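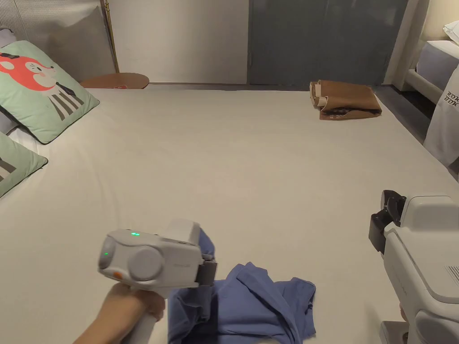 Section 8. Recording a garment task

1. Hold one gripper in each hand by the upright handle.
2. Check the green lights on both grippers, then start a new episode.

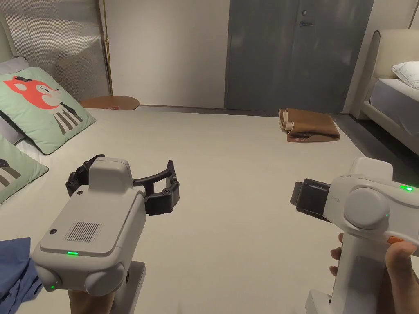 Rami Sayegh: Slow down on the first grasp! My policy on Qian learned far more from 64 calm episodes than from my rushed ones.

3. Pinch the shirt at one end, lift it a little, and bring in the second gripper.
4. Spread your hands until the fabric hangs between them.

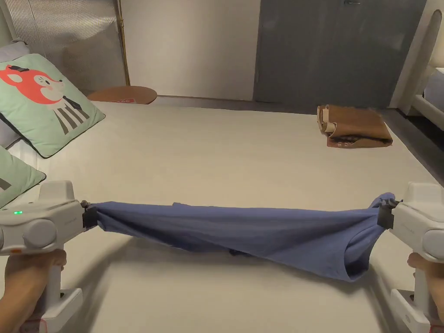 Figure 2. Shirt held between both grippers.

Caution: Stop pulling once the cloth is taut.

Note: The Bosdale set now has 3,000 episodes, and folding still surprises us!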